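### 3.2 Where things are kept, and who knows it

We turn now to the part of the interviews that surprised us most, and that we have come to think of, rather fondly, as the shelf talk. When Rania Benmoussa and I began visiting homes in Fedmont, we wanted to learn how families speak about shared belongings when a grandparent moves in. We had a tidy list of questions on meals, money and bedtimes. People answered them kindly enough, and then, very often, they got up and took us to look at a closet.

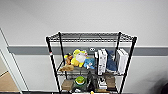

Of the 385 adults who completed the first survey, 300 agreed to a longer conversation at home, and it is from those longer conversations that we draw here. We asked each person to name a place in the house that "belongs to everybody," and then to tell us who decides what goes there. Open storage came up again and again, and it seems to invite a kind of talk that closed cupboards do not. With a wire unit like the one in Figure 4, where the top shelf holds nothing at all, it is easy to hear how two people in one family could disagree. One grandmother in the Markham Street group called a bare shelf "room for company." Her son-in-law, in the very next breath, called his own bare shelf "the one I haven't gotten to yet." Both of them were speaking warmly, and both, we think, were telling us something true about how settled they felt.

Children's things followed a different pattern. Parents tended to speak of toys as though they had no fixed address, while grandparents could usually tell us which basket, which corner, and which grandchild had been told about it last. Norbert Procházka, who coded the transcripts with great patience, marked 639 separate mentions of a storage place, and the grandparents' mentions were nearly always the more exact ones.
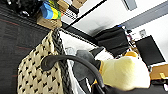 We do not want to make too much of this. A grandparent who is home during the day will naturally learn where the stuffed animals end up, and several told us so with a laugh. Still, 20 of the families described a small quarrel that began with a basket or a bin being moved, and in most of those stories the object itself was soon forgotten. What stayed in memory was the feeling of having not been asked.

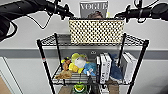 **Figure 4.** Household storage: open wire shelving and a woven basket with soft toys.

The Quiroga families, whom we visited last, had mostly found their own way around this. They talked before moving anything, sometimes at what struck us as remarkable length, and they spoke of these talks as a pleasant part of the evening. We return to them in Section 4, where we take up the matter of kitchens.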